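The Little Brown Cabinet on the Counter

So many of you asked about the wooden cabinet after I mentioned it back in April that I figured it deserved its own gallery page! I'm not a furniture person, let me say that first. I can't tell you what kind of tree anything came from and I call every finish "shiny" or "not shiny." This one is shiny. I bought it from Umberg, the secondhand place out past the Isthorpe turnoff, where I had gone to look for a lamp. I didn't find a lamp. I did find this, on the floor under a table full of casserole dishes, with a tag on it that said 50.

I paid the 50. I probably could have talked them down but I'm terrible at that, and I'd already picked it up and was sort of hugging it.

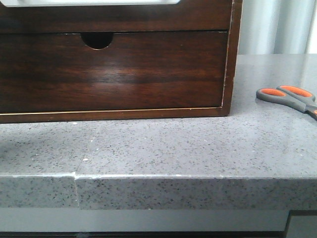

Anyway, it's been on the kitchen counter since then and I've gotten very attached. What sold me was the grain. It runs sideways all the way along the drawer, some of it really dark and some of it almost amber, and there's that little half-round cutout up near the top where you hook a finger in and pull. No knob! I've had knobs come off in my hand on every piece of old furniture I've ever owned (one of them is still in my coat pocket) so a drawer without one felt like a gift.

There's also a thin pale line that goes along the bottom of the drawer and turns up the right side. I didn't notice it in the store at all. I noticed it about a week later while waiting for the kettle, and now it's my favorite part. It has scuffs here and there along that edge. A friend told me I could touch those up with a wax stick and I bought the stick, and the stick is in the drawer, unopened.

What else is in the drawer? Tea, mostly. I used to keep tea in three different cupboards and buy more of it because I couldn't find the first lot. Now it all goes in there, plus the birthday candles, plus the takeout menu from the noodle place, plus a tape measure. The rule was supposed to be tea only. The rule lasted through the first weekend.

I did have one scare with it. When I brought it home the drawer would stick halfway, and I was sure I'd have to take it to Verbeke, who fixed my kitchen chairs and charged me 300 for the set (worth it, but ouch). Then my aunt told me to rub a plain white candle along the runners. I took the drawer all the way out, rubbed, put it back, took it out, rubbed some more, and it slid like butter. So those birthday candles do have a reason for living in there.

For cleaning I use a soft cloth and that's it. I had a bottle of Karwood polish left over from the dining table and used it once, and I thought it made everything smell like a dentist's office, so the bottle has gone to the basement. A barely damp cloth, then a dry one. It takes me less time than wiping down the toaster.

People also asked about the counter. It came with the house, so I can't help you with where to get it, but I do love how speckled it is. Gray with little dark flecks all over, and it hides toast crumbs so well that I've found out about them with my elbow more than once. It's nice and glossy too, and you get a bit of the wood showing back in it. 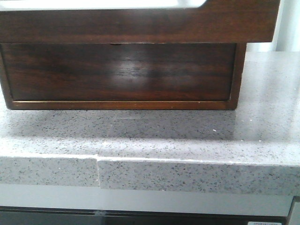
The front, with its lighter edging and the wider top. You can spot the seam in the counter too.

That seam and I have a long history. One side sits a tiny bit lower than the other and I've been meaning to get it looked at ever since I moved in. I got a quote of 382, and then a second quote of 386, and at that point I decided I liked the seam fine. I just don't roll dough over it.

I've thought about moving the cabinet to the hallway for keys and mail. Every time I pick it up to try, I end up putting it back where it was. I reach for the tea, my hand goes to that spot, and if it were in the hallway I'd be standing in the kitchen patting an empty counter like a fool.

If you have a little drawer cabinet of your own, send me a picture! I especially want to see what you keep in it, and whether you stuck to your rule better than I did. Next gallery will be the casserole dishes, because yes, I went back for two of them.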